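Hedvika Doležal will talk about trays for as long as you let her. I'd come to Emgate to ask about the repair kits she puts together under the name Dusia, and for the first twenty minutes we didn't get anywhere near a kit. We got trays. Which ones stack, which ones crack at the corners, which ones a person can carry with one hand while holding a coffee in the other ("not that you should, but people do").

She started out at her kitchen table, sorting parts into muffin tins. "My husband wanted muffins," she says. "That was the end of the muffin tins." She moved into the Emgate building in December, and she still seems a little giddy about having a door that locks and a floor she can sweep in one go.

The idea behind the kits is pretty simple. You've got some old lamp controller or a doorbell that quit, you send for a Dusia box, and everything you need comes in it, with the leads already made up. The most popular one costs $38. She shipped 1,451 boxes last year, which she told me twice, and I don't blame her – I'd have it printed on a shirt.

So how does a box get packed? Slowly, she says, and from the middle out. The small stuff is laid on white paper in a steel tray at the back of the table, and the yellow trays go on either side of it, two and two.

"I like yellow because you can see a black connector from across the room," she says. "I tried gray ones from Bresell first. Nice trays! Very well made. I lost something in them every single day."

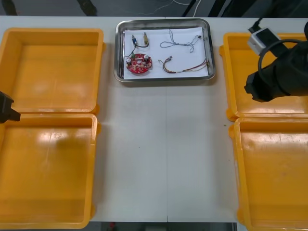
The paper was her sister's suggestion. Before that she laid the boards straight on the steel and couldn't stand the noise. "Everything goes tick, tick, tick. And a little screw will roll forever. On paper it stays where you put it, and you can write on it too, if you need to remember something." She changes the sheet when it gets wrinkled, and she's fussy about it lying flat.

I asked whether she'd thought of putting more on the table, with all that white surface in front of her. She looked at me like I'd suggested keeping a goat on it.

"No, no. The front is for elbows. When I worked at Cortés we had benches so full you were working on a strip as wide as a ruler. You'd move one thing to get to another thing, and then where did you put the first thing?" She was there 15 years, mostly on wiring, and she still can't pass a tangled lead without picking at it. Twisted wire is her favorite. Loose pairs make her itch.

The trays start the day empty, all of them. That's her one firm rule, and she says she'd rather stay late than break it. Leftovers from one order have a way of turning up in the next one, and then a customer in Ohio gets a capacitor he never asked for – and writes a very polite letter about it. She kept the letter.

What's next? A bigger kit, she thinks, priced at $69, for people who want to rebuild a whole control box. She's been testing the instructions on her neighbor, who had never held a pair of wire strippers before and now wants to fix everything on the street. "I had to hide my toaster," she says.

And would she ever go back to the kitchen table? She thought about that one for longer than I expected. "The light was better," she said. "But my husband has his muffins now."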